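Workshop > Bench Notes > Two-Handed Jobs

Filed under: Tips from the robot bench

Pouring Water With Two Robot Hands: Bench Tips From the Kasedach Trials

7 min read

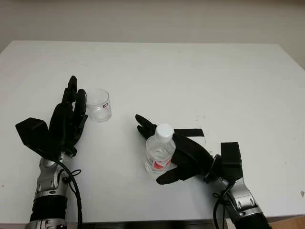 Marianna Pawłowska wrote in after the last page to say that her group gave up on thin plastic bottles and went over to rigid flasks, and that she doubts any grip setting learned on a flask will carry back to a bottle that gives under the fingers. She is right about the second part. The notes below come from the Kasedach trials, in which we compared two ways of teaching a pair of robot hands to pour drinking water into a small glass. Most of what we learned concerned the bench and the bottle, so it is written up as tips.

The question

A pouring policy can be trained on whole demonstrations, from reach to set-down, or on demonstrations cut into stages with a label at each cut. We call the first kind uncut and the second kind staged. Both were trained on the same 1763 demonstrations, recorded by teleoperation, with the same network and the same number of training steps. Only the labels differed.

The staged policy spilled less. Over 26 scored pours each, it put water on the table in 7 and the uncut policy did so in 11. This is a small sample, and the difference should be read as a lead for further work. The gap was widest in the first part of the tilt, where the uncut policy often began to rotate the wrist before the bottle mouth was over the glass.

Setting the table

Use a plain light tabletop and keep it bare except for the bottle and the glass. A clear glass on a white surface is a hard target for a depth sensor. We left the depth channel out and used color only, which was more stable from one day to the next.

Scuffs and smudges do not need to be polished out. In an early run we cleaned the table to a shine between recordings and let it go during scoring, and the policy did worse on the marked surface. Since then we wipe up water and leave the rest.

If you use tape to mark a reference line, put it down before the first recording and leave it there until the last scored pour. Black tape is easy for the camera to find, so the policy will use it whether or not you meant it to. We tested this by lifting the tape for a short block of pours. Placement of the bottle drifted toward the near side of the table.

Lighting should come from overhead and be diffuse. A side lamp throws a bright streak through the water that moves with every tilt.

Choosing the bottle

Any bottle with a wrapped label is easier than one without. The label gives the vision model an opaque patch on an otherwise transparent object. When the fingers cover part of it, enough usually remains to judge the tilt.

Fill level matters more than brand. Record at several levels and write the level down by weight. A full soft bottle resists squeezing while the cap is on. Once it is open, the same grip force pushes water up the neck. We set the force limit with the cap off, then used that limit for everything, including the reach and lift with the cap on.

Discard a bottle once it has a permanent dent. A dent changes the contact points, and the hand tends to settle into it in the same way each time — this makes the results look better than they are.

Choosing the glass

A short glass with a thick base is the best starting point. It is harder to knock over and the bottle does not have to be raised far. Tall glasses raise the wrist and bring the elbow close to its limit on our arms.

Set the glass down empty and let the free hand approach from the side with the fingers straight. Closing the fingers from above knocked over more glasses than any other motion in the trials. A hand held upright beside the glass can also act as a stop if the bottle pushes it sideways. The staged policy learned to use the hand this way without a label for it.

Leave any sticker on the glass. We removed them from half the set to see what would happen, and the number of missed approaches went up.

Cables and wrists

Route the hand cable down the outside of the wrist and tie it near the joint, with a loop large enough for the full range of rotation. Check the loop by turning the wrist slowly to both ends of its travel. A cable that pulls tight near the end of the pour adds a small torque, and the controller reads it as contact with the glass.

Keep the loop clear of the tabletop. A cable that drags on the table leaves a jerk in the recording, and the policy copies it.

Where to cut the demonstrations

Our cuts were at first contact with the bottle, bottle clear of the table, start of tilt, end of tilt, and release. Ravindran Salian marked all of them by hand on the first pass. On the second pass we took them from finger current and wrist angle, then corrected the bad ones by eye.

Finger current finds first contact well and release poorly. A finger resting against the table under the bottle keeps the current up after the grip has opened. If one of your fingers curls below the bottle, take the release from joint position.

Do not cut in the middle of the tilt. We tried an extra stage at the point where water first leaves the neck, and the policy paused there. The pause was short, but water ran down the outside of the bottle during it.

Scoring

Weigh the glass before and after, and weigh the cloth used to wipe the table. Scoring by eye misses small spills on a white surface. Two people watching the same pour disagreed often enough that we stopped using their scores.

Alternate the two policies pour by pour. If you run all of one first, its results come from a cooler motor and a fresher bottle.

What remains open

We have not tried opening the cap as part of the same policy. Cap removal needs a twist at the fingertips that our demonstrations do not include. Carbonated water is also untested, as are glasses with handles. Pawłowska's point about rigid flasks is next on the list: we plan to train on flasks alone and score on soft bottles with the force limit unchanged, using the staged labels and the same glass.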